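Recipe testers wanted for the Drurnholm baking book

Posted Jun 23, 2019 by Heather Paterson

Hi, I'm Heather, and I'm looking for people who bake at home and don't mind telling me when a recipe is no good.

For the past while I've been collecting family recipes from people in and near Drurnholm for a book we're calling Skusetau. They've come in on index cards, in emails, on the backs of bank envelopes, and once as a voicemail that I had to play over and over because the lady kept turning away from the phone to talk to her dog. I now have 195 of them. Squares, loaves, cookies, pies, a lot of date things, more rhubarb than I knew what to do with and a boiled raisin cake that I love so much I've stopped letting myself make it.

The trouble is that people who have made something their whole lives don't write it down properly. "Butter the size of an egg." "Bake in the usual oven." "Add flour until it looks right" - which is lovely, and I can hear my own grandmother saying it, but if you've never seen it look right you're stuck. So every recipe has to be made by someone who has never made it before, in an ordinary kitchen, using only what's on the page. That's where you come in!

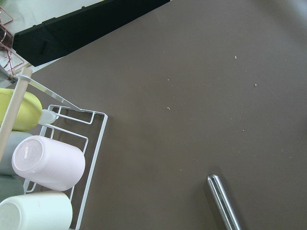 I should say that I did try to do all the testing myself. I got through nearly 27 recipes before my family asked for soup. My oven also runs hot on one side and I've learned to work around it without noticing, and a tester who quietly fixes things as she goes isn't much help to anyone. I need other ovens, other hands and other ideas of what "a pinch" means.

What you'd be doing

You'd get one recipe a week for 10 weeks. I'll email it to you with a two-page form. You shop, you bake, you fill in the form while it's fresh in your mind, and you send it back to me before the next one goes out. If something flops, please send it in anyway, and don't make it again until we've talked. A flop tells me a lot. Last month a pan of lemon squares came out like glue and we worked out that the card was missing a whole line of the method (the sister had it on her copy, thank goodness).

The form asks things like how long it took you from getting the bowl out to turning off the oven, whether you had to guess at anything, what pan you used, and whether you'd make it again for people you like. There's a big space at the bottom for grumbling. Use it! My favourite form so far says only "who owns a melon baller" in very large capitals.

You don't need to take pretty pictures. Some testers send me a phone snap of whatever they've baked and that's plenty. A proper photographer is doing the book.

Who I'm looking for

You bake at home and you like it. You don't need training, and if you've worked in a professional kitchen I'm glad to hear from you, though I may pester you to follow the recipe even when you know better. I'd really like to hear from a few people who are newer to baking, because you'll ask the questions the rest of us have forgotten to ask. Teenagers are welcome with a parent's okay.

You need an oven that works, a set of measuring cups and a way to get email. A scale would be handy since we're printing weights as well as cups, but I have a couple I can lend out. Gas, electric, convection, the old wood stove at your cottage - I'm interested in all of it, just tell me which.

Allergies are fine too. Put them in your note and I'll sort the recipes so nothing lands in your inbox that you can't have in the house. I have a small pile of recipes without egg, a smaller pile without dairy, and exactly the sort of walnut situation you'd expect.

Please be someone who answers emails. I say this with affection, having been the other kind of person for most of my life.

What you get

I'll pay back your groceries up to $178 over the whole run. Send me the receipts, crumpled is fine. You'll have your name in the back of the book and a copy when it's printed, and you keep everything you bake, obviously. Prurkimow, the small press that's putting it out, has also promised us a launch party, and I intend to hold them to it.

I know that isn't wages. It's meant for people who would be baking anyway and like the idea of being part of something local. If the grocery money up front would make the difference between saying yes and saying no, tell me and I'll arrange it, no fuss. 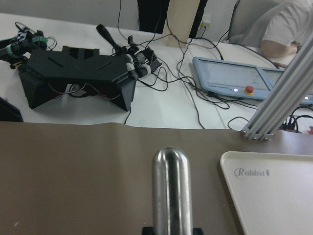

White tray marked "Rabbit", on the brown mat.

Getting together

We'll have two meet-ups at Bellini, the café by the library, one near the start and one near the end. Come if you can. The first is mostly for going over the form and swapping phone numbers, and the second will be a proper tasting where everybody brings the recipe they'd fight to keep. There's a ramp at the side door and parking at the back. Kids can come along, they're good judges of cookies.

Narendra Bansal is doing the typing up and will be the one chasing your forms if I've gone quiet. Senga Lamont is our editor and has the final word on spelling, so if you have strong feelings about "doughnut" please take them to her and leave me out of it.

How to put your name in

Send me a short note with your name, what kind of oven you have, anything you can't eat or won't have in the kitchen, and the last thing you baked. I don't need a resumé. If you've got a recipe of your own that belongs in the book, send that along too, though we're getting full on banana bread and I'll have to be picky.

You can leave a note for me at the desk in Bellini or use the contact form on the Skusetau page. I'll be reading everything over the next couple of weeks and I'll write back to each of you either way. First recipes go out shortly after that, and I'm starting you all off with something easy, the brown sugar oat cookies, so we can get used to the form before anyone has to face meringue.

Questions are fine as well. Just write "baking" somewhere in your message so it doesn't get lost among the ones about the hall roof.

Heather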